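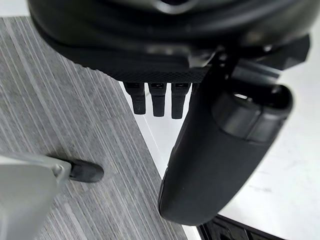 Fandetti College, Department of Furniture and Workplace Design

Chapter 7
The Underneath of a Chair

I bought my first decent office chair at the Corkow warehouse sale, carried it up two flights of stairs and sat in it for most of a year before I looked at the bottom of it. I'm a little embarrassed by that, given what I teach! But I think most of us treat a chair the way we treat a car. We know the seat, we know the one lever we use, and the rest is a dark area we reach into now and then when something rattles.

So in this chapter we're going down on the floor. Bring a flashlight and wear something you don't mind getting dusty.

Up to now we've talked about the parts of a chair that touch you: the cushion, the back, the pad your elbow rests on. They get all the attention in the store (and nearly all of the money in the advertising). What I want you to look at next is how those parts are joined to each other. Take the armrest on a black task chair like the one that opens this chapter. The long padded piece is what you'd notice if you sat down, but look at the bracket between it and the seat, all those angular layers of metal and plastic. An arm gets leaned on, hung with jackets, grabbed when somebody stands up in a hurry and shoved against the edge of a desk, and every bit of that ends up in the joint.

My old colleague Gergely Virág used to start this unit by flipping a chair upside down on the front table and walking out of the room to get coffee. By the time he came back the class would be arguing over it. I've borrowed the idea, though I stay in the room, mostly because a Menon chair once rolled off the table and took a corner out of the baseboard.

Small parts get argued over the most. See the three black tabs hanging in a row under the textured band at the edge of the seat? Before you read any further, write down what you think they're for. Don't look it up. Haziq Wijaya, who wrote the exercises with me, collects these guesses every term, and he swears the wrong ones are better for discussion. We'll come back to yours in Section 3, when we get to fasteners and trim.

You'll need a chair of your own to work with, and it doesn't have to be a nice one. A thrift store chair is great, and so is the wobbly thing in your garage. Sit in it first, for ten minutes or so, and notice where you shift your weight. Then turn it over on a blanket and draw what you find. I mean draw, with a pencil, even if you're terrible at it (I am). A phone picture is fine as a backup, but drawing makes you decide where one part stops and the next one begins, and that's a surprisingly hard question when everything is black.

Keep the drawing. The first section starts with the seat pan, and you'll be adding labels as we go.

7.1 What Holds the Cushion Up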